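Home | Posts | Sheds and gadgets | About me | Get in touch

Can a machine put the laundry away yet?

17 Jul 2018

I spent most of last weekend reading about robots that do housework, and I've come out of it more cheerful than I went in. My sister asked me at dinner whether she'd ever be able to buy something that would deal with the clothes on the bed, and I started answering, and then I noticed I was still answering when everyone else had gone through to the other room. So I'm putting it here, where people can leave whenever they like.

Start with what already works. We have a robot vacuum (a Cliveo, second-hand, slightly chewed by next door's dog) and I love it. It gets under the sofa. It goes back to its dock most of the time. The dishwasher and the washing machine are robots too if you're feeling generous, and I usually am. They wash things better than I would, and they use less water doing it.

What they share is that somebody has tidied the world up for them first. The washing machine has a drum with a door on it. The plates go in slots. The vacuum gets a flat floor, and if I leave a sock on it the whole arrangement comes to a stop. As soon as the job is "sort out this room", we're on our own again.

Laundry is my favourite case because it's split so neatly down the middle. Two machines do the wet part and the dry part, and then a person does everything else: carrying, untangling, turning the right way out, deciding what's clean, folding, putting away. In our house that last bit takes longer than the rest put together, mostly on account of the deciding.
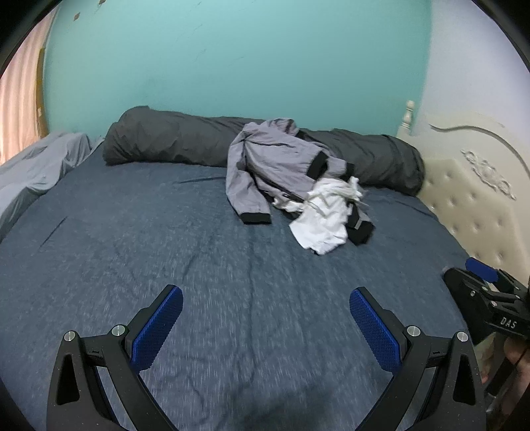 I used to think the folding would be the hard part. You see those videos of a towel being folded ever so slowly, speeded up so you don't fall asleep, and it's easy to come away thinking that if only the arm were quicker we'd be done. But a towel on its own, on a clear surface, is about as kind as cloth gets. Two garments thrown down together are a different business. Where does the jacket stop? Is that sleeve on top of the other thing or does it go underneath? You and I don't even ask. We grab a bit, pull, see what comes with it, and shake off whatever we didn't want.

That grab-and-see business is what I find so wonderful. Try it with your eyes shut some time. I did, with a basket of my own, and I could tell a collar from a hem straight away and a T-shirt from a pillowcase nearly as fast. I got all 7 tea towels out (no idea why we have 7 on the go at once) and only one pair of pants by mistake. My fingers were doing half the job. Most machines have very little of that. They have a camera, which sees the top layer, and a pair of jaws, which can tell you they've shut on something.

Jaws are better than they sound, mind you. I went into this assuming a proper household robot would need a hand with five fingers, and I've changed my mind. Try folding a jumper with only your thumb and first finger on each hand. It's perfectly possible! It's a bit crabby and you look ridiculous, but two pinchers will get you a long way, so long as you have two of them and they can pull against each other. With one you end up dragging the jumper round the bed.

Soft pads help as well. Bare metal tips slide off thin cotton or else dig into whatever is underneath, and you get a pinch of shirt with a pinch of bedsheet in it. I've done that one myself with kitchen tongs. (Yes, I tried kitchen tongs. I also tried the litter picker from the shed, and that was a disaster with anything heavier than a vest.)

The sheet problem deserves more attention than it gets, by the way. Cloth on cloth is horrible. When I pick up a mug from a table, the table stays where it is and is obviously not mug. When I pick up a shirt from a bed, the thing underneath is also soft, also creased, also happy to come along for the ride. And then there's colour. Give a camera a white shirt on a blue sheet and it has a fair chance. Give it a black top tucked under another black top and I don't fancy its odds, or mine with the curtains drawn.

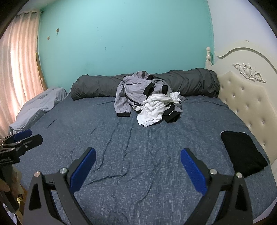
Grey jacket, white garment and some black bits, all lying on the bed.

Now compare that with a factory. My old neighbour Gonzalo Carrasco worked for years at Herrero, packing and palletising, and he saw the first arm go in. I rang him up for this post, and he talked for 40 minutes without needing much from me. His line had boxes in two sizes. The arm did them beautifully, day and night, and the only people who minded were the ones who'd had to lift them before and now had to find something else to grumble about. Then the company took on a contract for bagged goods, soft bags that slumped, and the arm was hopeless. They went back to people for the bags. He says they were still doing it that way when he left.

Boxes yes, bags no. I keep thinking about that. The trouble in a factory and the trouble on a bed are the same trouble, only the factory can turn the contract down or pay to have the bags made stiffer. I can't ask my shirts to arrive in boxes.

Laine Org, who fixes commercial laundry machines out at Gamcombe, made another point I hadn't considered. Hotels have had sheet folders for ages. They're huge, they cost a fortune, and they're brilliant, but two people stand at the front and feed in the corners. She's seen a place get through 200 sheets before the morning tea break like that. All the cleverness of the machine begins after somebody has found the corners. If you could make one that found the corners by itself, out of a heap in a trolley, she reckons every hotel in the county would want it by September.

So where does that leave my sister? I'd say a machine that folds one thing, placed in front of it, is close enough to be boring. There's a firm called Brumach with a cupboard-sized contraption where you clip the shirt on yourself, and I watched the demonstration twice through with great pleasure. But if I have to pick the shirt out, shake it, turn the sleeves and clip it on, I've done the bit I didn't want to do.

A machine that walks up to a real bed, with a jacket flung half over the bedding and something white scrunched up on top of it, and gets the lot into a drawer? I'd give that a good while yet. I do think it will come, though. What cheers me is that so much of the missing part looks like something that can be learnt by practice. Children can't do it at all at 3, and they can do it quite well (under protest) at 8, and in between nobody sat them down with the theory of sleeves. They had a go at a lot of jumpers.

I'd be happy with half a job, too. If something would just separate the heap and lay each thing out flat, I'd fold them myself with the radio on. Or it could do the socks. I would pay good money for the socks.

Laine is letting me come and see the big sheet folder next month, and I'm going to ask if I can have a turn at the feeding end. Tell me in the comments what you'd hand over first. My sister says the duvet cover, and I can see her point.

Related posts

The robot vacuum and the sock: a year of the Cliveo
Why is my dishwasher better at plates than pans?
Mending the shed door, part two
Things I have tried to pick up with kitchen tongs

Older posts | Newer posts | Back to top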